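The afternoon the right arm didn't stop

I said I would write up the fault we had in September, and Elin Yorath has now asked me twice, so I'm doing it while I still have my notes to hand. Some of this will only interest people who run a pair of small arms on one table. The part about the stop button is for anyone.

We were running the marker job, which is as dull as it sounds. One arm takes a marker out of a cup, passes it to the other, and the other puts it back. We use it as a soak test because it exercises both grippers and the handover, and it can run all afternoon with somebody sitting beside it. The control software is our own and is called Raker. I wrote most of the handover code, so what follows is largely my own mistake.

Piroska Sipos was in the chair. At cycle 194 the left arm stopped short of the handover point, which it is allowed to do if it thinks its grip is poor. The right arm should have waited for it. Instead it carried on, closed on nothing, and swung back towards the cup along its return path with the left arm still standing in the way. The two grippers met. Piroska hit the stop at once, and the left arm went dead as it should. The right arm kept pushing for another 300 milliseconds before its own force limit tripped.

Nobody was hurt, and the damage was small: a bent finger on the right gripper and a scrape on the bracket of the left. I'd still call it a serious fault. If you press stop, everything should stop.
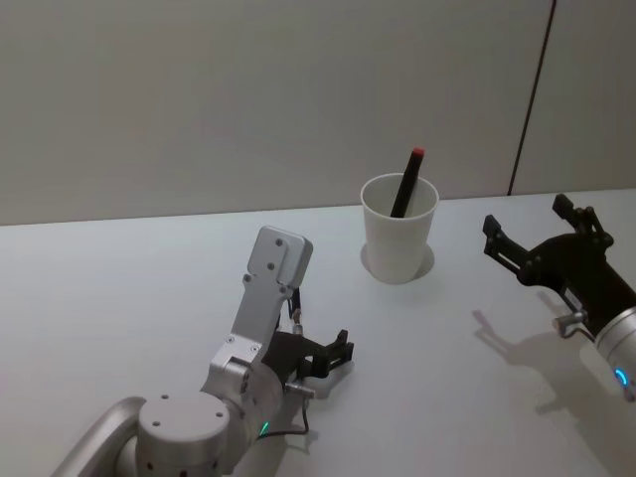
The stop fault took me longest to find. Both arms are meant to hang off one safety circuit, and on the drawing they do. When Aled Gethin rewired the cabinet in the spring, the right arm's controller was moved to a new terminal block and its stop input ended up going through the computer first. So the button asked Raker to stop the right arm, and Raker was busy. You can't tell any of this by looking at the arms. They stand either side of the cup with their grippers empty, a green light on the left wrist and a blue one on the right, and neither light tells you a thing about how the stop is wired. I had been treating those lights as a sort of all-clear for months, and I've given that up.

Aled was good about it. He had followed the drawing he was given, which was an old one from Marholm, before we moved to Patthorpe. I hadn't replaced it in the folder. That's on me too.

The handover fault was simpler. When the left arm gives up on a grip it sends a 'hold' message. The right arm checks for that message before it sets off, but not again once it is moving. If the message comes late, it is never read. I went through the log and found it had come late once before, at line 1410, and on that run the left arm happened to be far enough back that the grippers missed each other. It had been sitting in the log as a warning. I hadn't read the warnings because there were 3825 lines of them, nearly all about a clock being slightly out.

What we changed:

The stop button now cuts both arms directly, with no software in between. Henk Willems came over from Cullinane to check the wiring, and I was glad to have someone look at it who hadn't built it.

We test the stop at the start of every session, with each arm moving in turn. It takes a minute. Before this we tested it with one arm moving, always the left, out of habit.

The right arm checks for a hold message all the way through its move and stops where it is if it gets one.

The clock warning is fixed, so the log is short enough to read.

Morfudd Cadwaladr asked whether we should slow both arms down as well. We have for now, by a third. The job takes longer and I don't much mind. I'd like to bring the speed back up once the new checks have had a proper run – but not until the spare finger arrives, as the one we straightened in the vice closes slightly crooked and I don't trust it.

If anyone else is running two controllers off one button, go and pull the cover off and follow the wire. I can send Elin's test sheet to anybody who wants it.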